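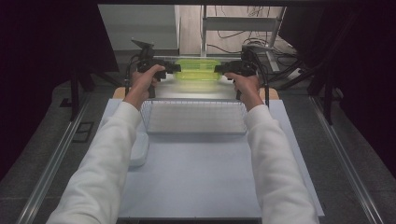 Rule Book Diary: the one where we argue about the word "release"

Home | Diary | Rules so far | Glossary | Who we are

April, late evening
By Baiba Lepik

I have spent most of today on a single page of rules, and I'd like it on record that I started the morning believing the page was finished! It had a title and numbers down the side and everything. Then Ibsa read it out loud at the bench while Ayuba tried to do exactly what it said and nothing else, and by the time my coffee was gone so was the page.

Reading out loud is Ibsa's trick and I love it and hate it. One person reads, the other has a gripper in each hand and isn't allowed to be clever. If the rule says "lift the container," you lift the container, but how high? Until when? Ayuba stood there holding the yellow-green one up between the two grippers with his eyebrows raised, waiting for me to tell him when he could stop, and I had to admit that the page never said. So rule 4 now has an ending. You lift until the bottom is clear of the basket sides, you hold it level, you wait one slow breath, and then you go to wherever it's going. (Delia wanted a number of seconds in there. I said people don't count seconds well when their arms are out in front of them. We left it as a breath for now, and she has put a question mark next to it in red.)

The other thing the reading did was kill my favorite sentence, "grip firmly but gently." I was proud of that one. Ibsa read it twice in a very flat voice and asked me which one it was. Fine! What we have instead: both jaws touch before either arm starts to lift, the grip stays on the ends of the container, and if the walls bow inward you're squeezing too hard. Anyone can check that by looking. I'm trying to get every rule into that shape, where two strangers looking at the same recording would give the same answer, and it is slow, slow work. We've done about 40 of them and I would only swear to the first dozen.

Sleeves took us most of the time before lunch. The old draft from Dreter, which we inherited along with a shelf of binders, has half a page on clothing and most of it is about looking tidy. I don't care about tidy. I care about whether two people doing the same task a month apart end up with recordings that can sit next to each other, and whether a cuff is going to hang down over the thing you're trying to pick up. So: long sleeves, one plain color, cuffs snug at the wrist, no watch, no bracelets. Bare hands are allowed. Grigore asked if we should make everyone wear gloves and there was a long pause while we all thought about how a trigger feels through a glove, and that was the end of gloves.

Then cables. I wrote "keep cables tidy" in February and I'm embarrassed by it. Tidy to whom? The new version has two parts. The cable leaves the back of the gripper and goes away from you, never across the work area, and before you begin you swing both arms to the far corners and back to see if anything tugs. The floor gets its own rule in the section on walking around, which I have not written and am not looking forward to writing. There's a lot of black cable back there behind the rig and I've stepped over it so often that I don't see it any more, which is probably the best argument for a rule.

Lunch was soup. Delia has started bringing in her mother's pickles and we are all better people.

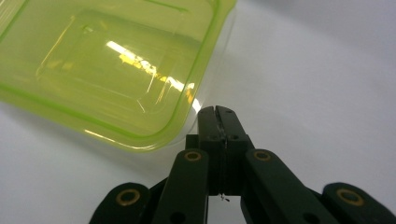
After lunch we went at the pre-contact rules, the ones for the last little stretch before the gripper touches anything, and they're the part of the book I think about in the shower. Most of the sloppy recordings we've gone back through go wrong right there: the person arrives too fast, bumps the object, chases it across the table, and then gets a lovely grip that is no use for teaching anyone anything. So the rule I want is a stop. Get close, jaws set the way you mean to use them, leave a visible gap, look, then go. Ayuba's first try at it was so good I asked him to do it again and he couldn't, of course. He'd come in with the jaws shut, though, with that narrow bit of white table still showing between the tips and the corner of the green container, and that set off a whole new argument. Is closed okay? If you're going to nudge the container by its corner, then closed is exactly right. If you're going to pick it up, you should have opened already. We'd been writing as if every approach ends in a grip, and a nudge is a perfectly respectable thing to do to a container. Rule 11 has split into 11a and 11b, and the strip of table is the test for both of them: if you can't see any surface between the jaws and the object, you didn't stop.

The lighting rule got a nudge of its own from the same container. See-through plastic is a menace. You move the lamp to get rid of one white streak and another one turns up somewhere else. Clarodier sent us a sheet of advice on lamps that tells you to "eliminate reflections," and Grigore laughed until he had to sit down. Our version says you may have glare, but not over the edge or corner you're about to touch. If it's sitting there, turn the object before you start and leave the lamp alone, as the lamp is shared with everybody else's session and the container isn't. I think that's a good rule! I'd bet it gets cut in review for being too fussy, and I intend to put up a fight.

And cleaning. We said wipe the jaws at the start of each session. Delia had me hold one up close and there was a little pale crumb of something stuck at the bottom of the seam between the two halves, and I couldn't tell you what it was. So it's now "wipe the jaws and look at the seam," and I've put a soft brush on the shopping list. While we had our noses in there we also added a look at the brass bushings, just to see they're seated and that nothing has crept out. It takes no time. Ibsa wants a checkbox for it, Ibsa wants a checkbox for everything.

I should say something about the word "release," having put it in the title. We had three people using it three ways. For Ayuba it meant the moment the jaws start to open. For Grigore it's when the object is resting on the table and the grip doesn't matter any more. I'd been using it for the whole business, opening, backing off, and getting your arm out of the way. None of us had noticed, and the word is in the draft on nearly every page. We tried "let go," which has the same problem in smaller letters. What we ended up with is boring and I think it'll hold: "open" for the jaws, "clear" for the gripper moving away, and "release" is banned. I went through and changed them all this afternoon. I missed one and Delia found it before I'd even closed the file.

Astavlow wants the book by the end of next month, and they've asked for it to fit on 4 pages. Four! The glossary is longer than that. I suggested a short card for the bench and the long book for the shelf, and the reply was a thumbs up, which could mean anything. 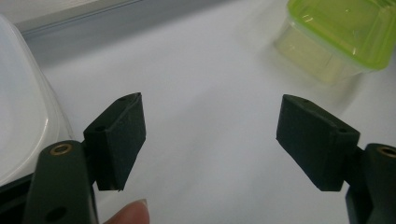
Handheld Methods Group, Rule Book Team

Last bit, then bed. We swapped over to the dark green fingers late in the day to see which of the rules only worked because we'd written them while staring at the black ones. Quite a few, it seems. I had "the tips meet along their full length" in the start check, and with these big soft-looking pads I don't know what full length is supposed to mean. Ayuba suggested "the pads face each other squarely when open," and that's one you can check without closing anything, so I wrote it in for both sets and moved on.

The one I'm pleased with is about our own fingers. There was a fingertip poking up beside the left arm, just the nail and a bit of skin, and we went back and forth on whether that should count against a recording. Grigore said strike it. Delia said if we strike every one of those we'll have nothing left, and she had her number ready: in the last batch she checked, 388 recordings, 70 had a finger showing somewhere. So we drew the line at doing. A fingertip may be in view. It may not touch the object, the pads, or anything the object is about to be put on. If it does, you stop and start over, and you write it in the log without being told. I like that last part best, it trusts people a bit.

Also new, and I can't believe we didn't have it: say what else is allowed on the table. We had another container with a lime-green lid off in the far corner and a big white one crowding in on the left, and neither had anything to do with the approach we were practicing. Is that bad? I don't think so, kitchens are crowded. But the draft said "clear the workspace" and we plainly hadn't, and we're the ones writing it! The new wording is that anything may stay as long as it's listed before you begin and nobody moves it partway through. Ibsa is making a form for the listing. Naturally there's a checkbox.

Things I haven't solved: the breath versus seconds question. What to do about left-handed people, who get one line at the moment and deserve a page. Whether "level" needs a tolerance or whether everyone's eye is good enough. Whether the wire basket should have a fixed spot on the board or just go on the upper half wherever it likes (I lean toward a fixed spot, Ayuba is very much against, he thinks people will learn the spot and stop looking).

My shoulders hurt. Tomorrow we read the walking-around section out loud, and I have to write it first.

Posted in: Diary, Rules so far
Contact the Rule Book Team | © Handheld Methods Group | Back to top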